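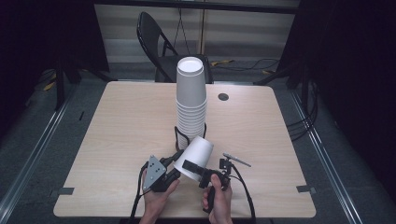 Breakfast on the Go: What Students at Our College Eat Before Nine
Project report by Lilla Szilágyi, with Jingyi Cui and Cameron Cairns
Tutor: Nigel Gosling

Why I picked this

My gran thinks breakfast is the meal that holds the day up. I usually have half a banana on the bus. When Mr Gosling said we could choose anything to do with meals and mealtimes, I knew straight away I wanted to find out who still sits down in the morning and who doesn't (and whether they mind!).

The word itself is just "break" and "fast", and I'd never noticed until Jingyi pointed it out. She did the reading on history, so that part is mostly hers. Plenty of people in the past had only bread and something to drink early on, and a good many had nothing until later. The big fry-up we think of as old and traditional came in much later than I'd guessed.

What we did

We gave out 170 paper forms in April and got 94 back, and I was really pleased with that. There were only 2 pages to fill in. We asked what people had that morning, where they had it and who with. Cameron wanted to ask for calories too but we talked him out of it – people just make those up.

I also kept a food diary for the whole month and wrote 1000 words on it, and they're in the folder at the back if you want to read about a lot of toast.

What came back

Toast and cereal were the favourites by a long way. After that it got messy, because people wrote things like "whatever was there" and we had to decide where to put them. Cold pizza got its own heading in the end. Cameron insisted.

More people ate while walking or travelling than at a table, and the ones who did sit down mostly had younger brothers or sisters at home. I liked that. Several said they skip it on college days and then have a huge one at the weekend – Yiran Zou let me quote her form: "Rice porridge with my mum, takes ages, best bit of the week." 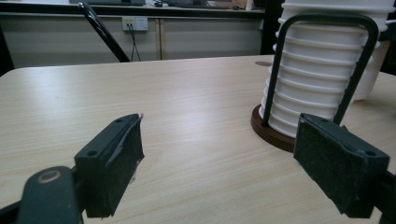 Gripper fingers over the tabletop.

Tea beat coffee, but only just. Quite a few people ticked both.

What went wrong

Our question about "a proper breakfast" was a bad one. We never said what proper meant, so some people ticked no after writing down eggs, toast and juice. We left those answers out of the charts. I'd also hand the forms out first thing next time. We did it after lunch, and I think some people had forgotten what they ate.

Still to do

Jingyi would like to ask the same questions about supper. I want to talk to the staff too, as Mr Gosling says he has soup at seven in the morning and I have a lot of questions about that.

Handed in 10/06/2020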